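Unit 5: Workplace giving and payroll deductions

Workplace giving is an arrangement where staff donate to a charity straight from their pay. The employer takes the amount out each pay period and passes it on. Some employers match what staff give, up to a set limit.

Three terms to know before the tutorial:

Participation rate – the share of eligible staff who give at least once in the year. Casuals are counted only if the policy says so.
Matching cap – the most the employer will add, per person or in total.
Nominated charity – one picked by the staff member instead of from the company list.

Case: Flodbridge

Flodbridge has 283 employees on two sites, Jekham and Plollero. Its program opened in March with five charities on the list. By the end of the first quarter 33 people had signed up, nearly all of them at Jekham. Plollero staff are paid through a different payroll system and had to fill in a paper form.
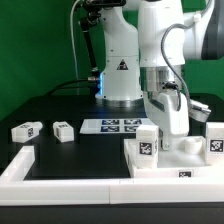 Page 5

Management first put the low figure at Plollero down to lack of interest. A short staff survey pointed to the form, and to the fact that no local charity was on the list. The company added online sign-up and let staff nominate a charity of their own. The matching cap stayed where it was.

Work out the participation rate for the whole company. Then write a paragraph on whether one rate is a fair measure when the two sites had different ways of joining.

Reading: Beyene course pack, section on employee programs. Bring your paragraph to the tutorial – it will be used in the group exercise and does not need to be typed.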